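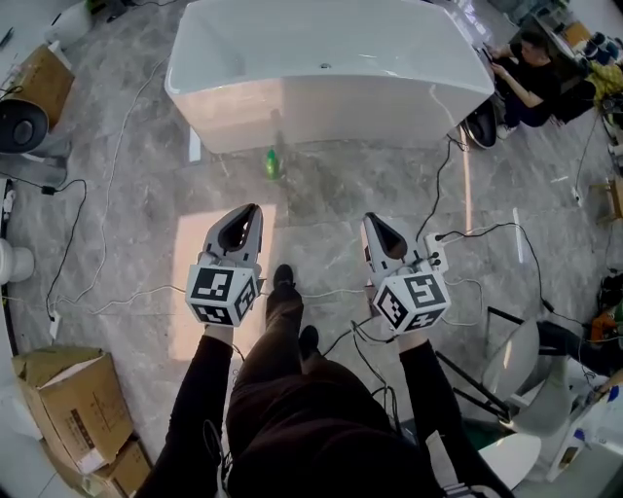 双手各持一只夹爪,下方为灰色大理石纹瓷砖地面

Mottram 讲道提纲引经数据集 说明文件

数据版本日期:22/11/2006
维护:Yvonne Sowerby
标注:Yvonne Sowerby、Brenda Tindall
文本语言:英语(提纲原文),英语与中文(书卷名对照)
字符编码:UTF-8,无 BOM
换行:LF

概述

本数据集收录 Mottram 一座独立礼拜堂历任讲道人留下的手写讲道提纲,共 579 份,原件装订为 22 本。每份提纲转写为纯文本,并对其中的圣经引文逐条标注:引的是哪卷、哪章、哪节,按何种章节编号体系书写,引文是明引还是暗引,在提纲中承担什么位置。

数据集的重点在引经行为,不在讲道内容本身。提纲的神学立场、讲道人的宗派归属、听众反应均不在标注范围内。需要研究讲道修辞的使用者可以直接读转写文本,但应注意提纲与实际口头讲道之间的差距,见“已知局限”。

整理工作沿用 Ustard 标注规范的引文部分,并对其中关于编号体系的条目作了扩充。扩充部分见“编号体系”一节,与 Ustard 原规范冲突时以本文件为准。

目录结构

outlines/ 转写文本,每份提纲一个文件
citations.tsv 引文标注主表
outlines.tsv 提纲级元数据
books.tsv 书卷代码与缩写对照
versemap.tsv 章节编号换算表
disputed.tsv 两名标注者未能达成一致的条目
tools/ 校验与换算脚本
CHANGES 变更记录

outlines/ 下的文件名由本号与序号组成,中间用连字符分隔。序号按装订顺序,不按讲道日期。个别本子装订时次序已经错乱,整理时没有重排,原因是部分提纲没有日期,重排只能凭猜测。

提纲级元数据(outlines.tsv)

每行对应一份提纲。字段如下。

outline_id:提纲标识,与文件名一致。

volume:本号。

seq:本内序号。

date_written:提纲上所写的日期,照录。未写日期的留空,不作推定。

date_norm:规范化日期。原文只有礼仪年称谓(如某某主日)而没有年份时留空。

occasion:场合。取值为 ordinary、communion、funeral、harvest、watchnight、other、unknown。葬礼提纲中的逝者姓名已从转写文本中删除,以 [NAME] 占位。

text_head:主经文,即提纲开头单独写出的那一段经文出处。没有主经文的提纲此项为空。有两段并列主经文的,以分号隔开。

hand:笔迹代码。代码只表示标注者认为出自同一只手,不对应具体姓名。

legibility:可辨程度,good、fair、poor 三级。poor 一级的提纲转写错误明显偏多,做定量统计时建议单独处理。

note:自由文本备注,英语。

引文标注(citations.tsv)

每行对应一条引文。同一条引文横跨两章时仍为一行;一句话里并列多处出处时拆为多行,并在 group 字段中写同一组号。

cit_id:引文标识。

outline_id:所属提纲。

start、end:引文在转写文本中的起止偏移,按 Unicode 码点计,左闭右开。

surface:引文的原样文字,应与按偏移取出的字符串完全一致。校验脚本会检查此项。

book:书卷代码,见 books.tsv。

ch_from、v_from、ch_to、v_to:原文书写的章节范围。原文只写到章的,节的两项留空。原文写 ff. 的,v_to 填 ff,不作展开。

scheme:编号体系代码,见下节。

norm_ref:换算为统一编号后的出处。无法换算的填 NA。

mode:引用方式,取 explicit、quoted、allusive 之一。

position:在提纲中的位置,取 head、division、proof、close、margin 之一。

group:组号。

certainty:标注者对书卷与章节判断的把握,取 sure、probable、guess 之一。

annotator:标注者代码。

引用方式的判定

explicit 指写明出处,不论是否抄录经文。例如“Amos v. 24”。

quoted 指抄录了可辨认的经文词句而没有写出处。最低要求是连续的实词足以在全本圣经中定位到一处或一组平行经文。福音书平行经文无法区分时,按提纲上下文选定一处,certainty 填 probable;上下文无帮助时,book 填 SYN,norm_ref 填 NA。

allusive 指只提到人物、事件或意象,例如“拿伯的葡萄园”“窄门”。此类判定弹性最大,两名标注者之间的差异主要集中在这里。规则是:一个提法若已成为日常英语中的固定说法,且提纲没有在其上展开,就不标。“the salt of the earth”单独出现时不标;后面跟着对盐的讨论时标。

诗歌和赞美诗中转引的经文不标。提纲里常见写一行赞美诗首句,后面接编号,这类行在转写文本中保留,不进引文表。格律诗篇(metrical psalms)是例外:提纲写明为某篇诗篇的,按 explicit 处理,只填到章。

位置的判定

head 为主经文。division 为分段标题或分段标题旁的出处。proof 为分段之内用作论据的引文。close 为末段或结束祷文中的引文。margin 为写在页边、行间或背面的引文。

页边引文有相当一部分墨色与正文不同,可能是重讲时补入的。标注中不区分初写与后补,这一区分需要看原件。

编号体系

提纲中混用多种章节编号,主要是钦定本一系的编号,少量为希伯来圣经(马所拉)编号,另有少量诗篇引文使用希腊文七十士译本及武加大译本一系的编号。scheme 字段取值:

E 钦定本一系编号。中文和合本的章节划分与此基本一致。
H 马所拉编号。
G 七十士译本、武加大译本一系的诗篇编号。
U 不能判定。

norm_ref 一律换算为 E。

诗篇的换算规则如下,左为 E,右为 G。

第一至第八篇:相同
第九篇、第十篇:合为第九篇
第十一至第一百一十三篇:减一
第一百一十四篇、第一百一十五篇:合为第一百一十三篇
第一百一十六篇:1 至 9 节为第一百一十四篇,10 至 19 节为第一百一十五篇
第一百一十七至第一百四十六篇:减一
第一百四十七篇:1 至 11 节为第一百四十六篇,12 至 20 节为第一百四十七篇
第一百四十八至第一百五十篇:相同

因此写作“Ps. 22”的引文,若抄录的词句是“耶和华是我的牧者”,应判为 G,norm_ref 为 PSA 23。只写篇号而没有词句时,先看同一份提纲中其他诗篇引文的体系,再看同一笔迹的惯例;仍不能定的填 U,norm_ref 按 E 填写并将 certainty 降为 guess。

诗篇标题在马所拉编号中常计为第 1 节,有时占到第 2 节,在 E 中不计节。由此产生的偏移按篇而异,versemap.tsv 已逐篇列出。手工换算容易出错,请用脚本。

其他书卷中需要注意的差异:

约珥书。E 的 2:28–32 在 H 中为 3:1–5,E 的第三章在 H 中为第四章。五旬节题材的提纲多引此段,遇到“Joel iii. 1”时必须看词句。

玛拉基书。E 的 4:1–6 在 H 中为 3:19–24。

以赛亚书。E 的 9:1 在 H 中为 8:23,其后该章各节依次减一。

何西阿书。E 的 1:10–11 在 H 中为 2:1–2,第二章相应后推。

约拿书。E 的 1:17 在 H 中为 2:1,第二章相应后推。

弥迦书。E 的 5:1 在 H 中为 4:14,第五章相应减一。

十诫的计数

提纲中常以序数指称诫命,如“the fourth commandment”,不写章节。各传统对出埃及记第二十章的分条不同,同一序数所指可能不同:

犹太传统以“我是耶和华你的神”为第一条,将不可有别神与不可雕刻偶像合为第二条。

天主教与路德宗传统将不可有别神与雕刻偶像合为第一条,其后各条依次前移,末尾的贪恋分为两条。

改革宗、圣公宗与东正教传统将不可有别神列为第一条,雕刻偶像列为第二条,贪恋合为一条。

本数据集默认按最后一种解释,除非上下文显示相反。此类引文在 surface 中保留原文序数,norm_ref 填对应章节,note 栏不另说明。申命记第五章为平行经文;提纲明显就申命记的措辞展开时(例如守安息日的理由诉诸出埃及而不诉诸创造),norm_ref 填申命记。

律法书引文的细分

利未记和申命记的引文另有一项附加标注,放在 citations.tsv 末尾的 law_type 字段。Brenda Tindall 在整理收获感恩题材的提纲时发现,讲道人引用律法条文的方式与引用叙事经文差别较大,单列一项便于检索。取值为:

gleaning 拾穗、留田角、遗落禾捆
measure 升斗法码
wages 工价、当头、借贷
stranger 寄居者
cult 献祭、节期、洁净
kin 婚姻、继承、至近的亲属
court 审判、见证、刑罚
other 其他

一条引文只取一个值。利未记第十九章各节混杂,按所引的节定,不按章定。引到整章的取 other。申命记第二十四章同此处理。

路得记中拾穗的情节不属律法条文,law_type 留空。有使用者可能希望将其与 gleaning 一并检索,可用 book 与 norm_ref 自行组合条件。

书卷代码与缩写(books.tsv)

每行一个书卷代码,后列英语全名、提纲中出现过的英语缩写、中文和合本全名、中文常用简称。缩写只收实际出现的,不求完备。

以下几组缩写容易相混,标注时曾专门复查:

Jud.:士师记(Judges)与犹大书(Jude)均有使用。犹大书只有一章,出现章号大于一的可排除。

Phil.:腓立比书与腓利门书。后者只有一章,处理同上;章号为一时看词句。

Eccl.:传道书。Ecclus. 为便西拉智训。个别提纲将后者误写为前者。

Jn.:约翰福音与约翰一书。讲道人有时省去前面的序数,需看词句。

Sam.、Kings:省去卷次的较多。卷次由词句或人物推定,certainty 最高填 probable。

Ez.:以斯拉记与以西结书。章号大于十的可排除以斯拉记。

中文简称一栏中,“约”专指约翰福音,“伯”指约伯记,“腓”指腓立比书,“门”指腓利门书,“传”指传道书。约珥书用“珥”,约拿书用“拿”。

次经与旁经的引文很少,代码前加 X。和合本没有对应书卷,中文名一栏采用通行译名。

转写规则

保留原文拼写、大小写与标点,包括明显的笔误。笔误不在文本中改正,也不加 [sic]。

章号原文用罗马数字的照录,surface 中亦为罗马数字,ch_from 与 ch_to 转为阿拉伯数字。

划去的文字放在一对波浪括号中。划去的引文仍然标注,position 照常判定,note 写 struck。

行间插入的文字放在一对尖角引号‹ ›中,置于插入符所指之处;没有插入符时置于行末。

不能辨认的字以 [?] 表示,不论长短。引文的章号或节号中含 [?] 的,对应数字字段留空。

提纲中使用速记符号的地方以 [SH] 占位。笔迹代码为 C 的提纲用速记较多,转写因此残缺,这部分提纲的引文一般以普通文字写出,受影响不大。

希伯来文和希腊文单词按原文字母录入,不带元音符号与重音。讲道人拼错的照录。

分行以原件为准。分栏书写的页面先录左栏,后录右栏。

标注流程

两名标注者各自独立完成全部提纲的引文标注,标注时互不查看对方结果。随后逐份合并。合并时一致的条目直接进入主表;不一致的由两人对照原件讨论,达成一致的进入主表,annotator 填 both。

仍有 23 份提纲含有未能达成一致的条目。这些条目在主表中采用 Sowerby 的判断,同时在 disputed.tsv 中列出双方判断和简短理由。分歧大多关于 allusive 是否应标,其次是福音书平行经文的归属。使用者如需保守的数据,可按 cit_id 将 disputed.tsv 中的条目从主表剔除。

没有计算一致性系数。暗引的候选单位没有自然边界,系数随候选集的定义变化很大,单列一个数值意义有限。两人的原始标注未随本版发布,可向维护者索取。

转写由 Tindall 完成初稿,Sowerby 校对。校对只做了一遍。

工具

tools/check_offsets 校验 surface 与偏移是否一致。
tools/check_refs 校验章节是否越界,例如诗篇节数超过该篇实有节数。
tools/convert 在 E、H、G 之间换算。输入一行一个出处,输出同序。遇到一对多时输出全部结果,以竖线分隔。
tools/export_fusier 导出为 Fusier 检索程序的索引格式。

export_fusier 不处理重叠引文。暗引之内嵌有明引时,只导出较长的一条。这一限制来自 Fusier 的索引结构,短期内不会改变。需要完整数据的请直接读 citations.tsv。

convert 对次经不作换算,原样输出。

校验脚本在本版数据上运行无报错。check_refs 会对原件本身写错的出处给出警告(例如引用并不存在的节),这些警告属于预期,相应条目的 norm_ref 填 NA,note 写 nonexistent。讲道人意图所指可从上下文推知的,推测写在 note 中,不进入 norm_ref。

数据样例

以下为 citations.tsv 中部分字段的摘录,字段以竖线代替制表符。

surface|book|ch_from|v_from|scheme|norm_ref|mode|position
Lev. xix. 9|LEV|19|9|E|LEV 19:9|explicit|head
just balances, just weights|LEV|||U|LEV 19:36|quoted|division
Naboth's vineyard|1KI|||U|1KI 21|allusive|proof
Joel iii. 1|JOL|3|1|H|JOL 2:28|explicit|margin

quoted 与 allusive 两类没有书写章节,章节字段留空,scheme 一律填 U。统计编号体系的使用比例时应先筛去这两类,否则 U 会被严重高估。

适用范围

可用于:引文识别与出处规范化的训练和评测;讲道文献中经文使用的描述性统计;章节编号换算程序的测试。

不宜用于:推断某一宗派或地区的整体讲道习惯。全部提纲来自同一座礼拜堂,笔迹数量有限,其中一只手的提纲在总数中占比过高。按笔迹分层之后,部分层次的样本很小。

不宜用于:训练生成讲道文本的程序。提纲为缩略文体,句子大多不完整。

已知局限

一、提纲不等于讲道。有主经文而正文近乎空白的提纲为数不少,讲道人显然另有所凭。这些提纲的引文密度很低,不能理解为讲道中少引经文。

二、重讲。同一份提纲可能讲过多次,提纲上有时写有多个日期。date_norm 只取最早的一个,其余在 date_written 中照录。

三、装订缺损。有几本的首尾页脱落,跨页的提纲因此不全。缺损提纲在 note 中写 defective,引文只标现存部分。

四、装订者的取舍不明。22 本之外是否还有散页,何时散失,没有记录可查。收获节与除夕的提纲相对集中,可能是有意挑选的结果。

五、经文译本。讲道人抄录经文时以钦定本为主,凭记忆书写,词句常有出入。本数据集不标译本。少数引文与修订译本更接近,标注者没有逐条比对。

六、中文对照仅限书卷名。没有提供和合本经文,norm_ref 的章节可以直接用于查找和合本,但个别节的分合有细微差异,主要在节的起止处,本版未列出。

七、law_type 字段只由 Tindall 一人标注,没有经过第二人复核。

变更记录摘要

本版相对于 10 月的试用版有以下改动:

偏移由字节改为 Unicode 码点。含希腊文、希伯来文的文件偏移全部改变,使用试用版偏移的程序须重新对齐。

SYN 代码为新增。试用版中福音书平行经文无法区分时一律归入马太福音,造成该卷引文偏多。

诗篇 G 体系的判定重新做过一遍。试用版把若干 G 体系的引文按 E 录入,norm_ref 因而偏了一篇。

以赛亚书第九章的换算表有误,已更正。

葬礼提纲中的姓名占位符统一为 [NAME],试用版中有三种写法。

删去 theme 字段。该字段为自由文本,两名标注者用词不一,无法统一。

尚未处理

hand 代码的复核。代码 D 与 F 可能为同一人不同年龄的笔迹,暂分列。

margin 引文的墨色记录。

与 Urnow 目录的对接。Urnow 以讲道日期为主键,本数据集中无日期的提纲没有对应的键值,拟改用 outline_id 作外部标识,格式待定。

Ecclus. 与 Eccl. 误写的逐条列表。

使用条件

转写文本与标注可自由用于研究和教学,转载须注明数据集名称与版本日期。原件图像不在发布范围之内。

葬礼提纲虽已删去姓名,个别仍可能从内容推知所指。引用这部分提纲的原文须事先征得维护者同意;仅使用引文表中的数据不受此限。

修改后再发布的,请更换数据集名称,并在说明中列出所作修改。对 norm_ref 的修改请附换算依据。

引用格式

Sowerby, Y.、Tindall, B.:Mottram 讲道提纲引经数据集。引用时附版本日期;引用单条引文时附 cit_id,不要使用行号,行号随版本变动。

错误报告

请注明 cit_id 或 outline_id、现有取值、建议取值及理由。涉及转写的,请注明在文件中的行。仅凭转写文本提出的改读,须待核对原件后才会进入下一版。对 allusive 漏标的报告照收,但按现行规则不标的不予增补,会记入 disputed.tsv 的备注栏。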